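June, 6 am. Up too early again, train to Cokport at 7:10 and nothing packed. Slept bad. The neighbor's gutter dripping all night, must say something, wont.

Paid the Vimholm deposit yesterday, 184, more than last year for the same two rooms. Still – the lake. Need towels, the good knife, bug stuff.
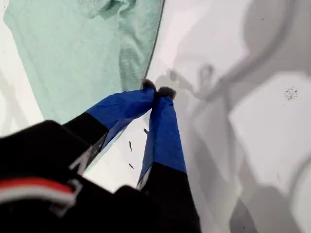

Mint green cloth, blue tape.

Back now, 9 pm. Cokport was hot and slow. Missed the early train home by a minute, ate a bad sandwich on the platform. Aerts was closed so no paint for the hall, will try Tekcombe. Hall stays half yellow.

Read to page 62, fell asleep on it. Knee sore from teh stairs. Call the dentist. Water the beans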